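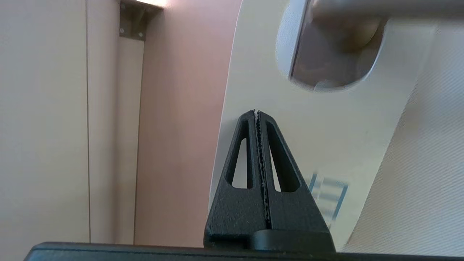
Wurnalmont, October 2020

Questions and answers for members of the Eneck seed library

We receive many of the same questions by e-mail, so we collected them on this page. If you do not find your answer, please write to Védís Hafstein at the desk.

What is the seed library?
It is a collection of vegetable, herb and flower seeds which members can borrow. You take a packet in spring, grow the plants, and bring back seeds from them in autumn. At the last count we had 3,071 packets in the drawers.

Do I have to pay?
No. Membership is free for everybody who lives in Eneck or Lemasum. People from other places are also welcome, but we ask them to come in person the first time.

How many packets can I take?
Each household can take 14 packets in one season. Beans and peas count the same as the small seeds.

I am a beginner. What should I choose?
Please start with the drawers that have a green label. In them are beans, peas, lettuce and tomatoes – these keep their variety quite well when you save the seed. Squash and corn are more difficult, as they cross easily with the plants of your neighbor.

How do I dry the seeds?
Spread them in one layer on a plate or on plain paper, in a room with some air, and leave them for two weeks. Do not use the oven. Beans can stay in the pod on the plant until the pod is brown and makes a noise when you shake it.

What do I write on the packet?
The name of the plant, the variety, the year and your village. If you are not sure of the variety, write "not sure". We prefer this to a guess.

My harvest failed. Do I owe you something?
No, you owe nothing. In July the hail took almost all the lettuce in Lemasum, and those members will borrow again next spring like all the others.

Can I bring seeds that I bought in a shop?
Yes, if the packet is closed and the date is not passed. Please do not bring seeds of hybrid varieties (marked F1).

Who was Aranda?
Aranda is not a person, it is the name of our yellow pole bean. Esben Vigfúsdóttir brought it to the library, and it is now the most borrowed packet. There is a waiting list for it at the desk.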